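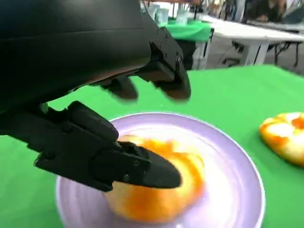
Fruit on a lavender plate.

1/ People keep asking me what to do when someone wants to read at a memorial and is scared they'll break down. I've been leading services in Hadstead for 19 years, so a few notes.

2/ Print it big. I use 18 point type, double spaced, one side of the page only. Phones lock, and the screen is hard to read through tears. Number the pages in case you drop them. Staples are a nuisance at a lectern, so leave them out.
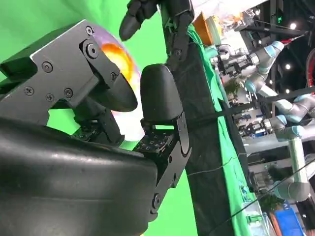

3/ Pick a backup reader and give them their own copy the night before. Elsa Torvik read for her uncle in October and stopped halfway down page two. Darnell Crenshaw walked up, stood next to her and picked up at the same line. It took maybe ten seconds and the room was fine with it.

4/ Keep it under five minutes. Read it out loud at home with a timer, standing up. Most people write nearly double what they need. Cut the job history first -- it's usually in the printed program anyway.
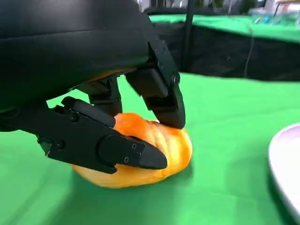

Orange and yellow on green cloth.

5/ If you feel your voice going, stop and look at the back wall. Take a sip of water. A pause feels like forever to you and like nothing to the people in the seats. Start again from the beginning of the sentence.

6/ On poems: read one if you like it. You don't have to. Xiomara Thibodeaux read her grandmother's instructions for pickled beets, including the part about which neighbor not to give any to, and people still bring it up to me.
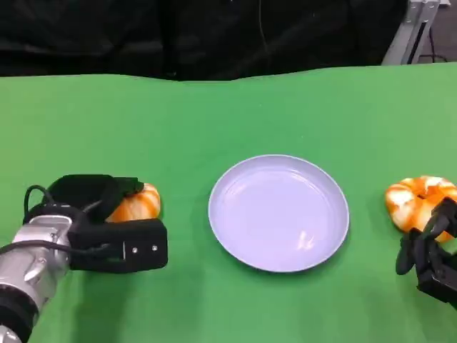 She did have to practice it, though. Her first run-through was so fast I couldn't follow the amounts.

7/ Check the microphone. The chapel on Rindby has one fixed stand and it sits low, so tall readers end up bent over. Ask for the handheld if you're over six feet.

8/ Next one will be about music, mostly how to get the files to the chapel in time. Send questions if you have them.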